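**Clota Sans — web build, kerning gone in headings after update**

Status: open, workaround in place
Site: Canley product pages (staging + live)

Updated from the old Fehr build in June. Body text fine. Headings set at 300 weight look wrong — "To" and "Ya" pairs wide open, also the apostrophe floats. Desktop app with the same font installed: fine. So web files only.

Tried:
- cleared cache, no change
- font-kerning: normal on h1/h2, no change
- swapped woff2 for woff, no change
- checked letter-spacing, its 0 everywhere

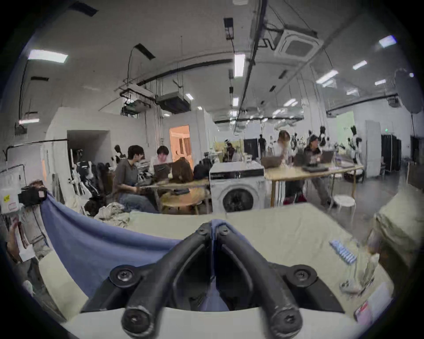 *Blue fabric, light blue packet at right.*

14:20 — opened the 300 file in a font viewer. GPOS table missing. Regular has it. Looks like the Wusivcombe subsetter dropped it when we cut the glyph set to 365. Ran again with layout features kept, file is 16 KB bigger. Can live with that.

15:05 — pushed to staging. "To" ok, "Ya" ok. Apostrophe still off but only in the caption italic, 10px size. 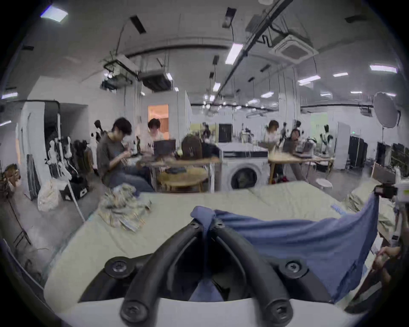

*Blue cloth over pale green padded surface.*

Italic came from a seperate export so probably same problem, not checked yet.

To do:
- re-subset italic
- purge CDN before going live
- ask Fehr if the license covers the bigger set

Leave the old files on the server for now, the newsletter template still points at them.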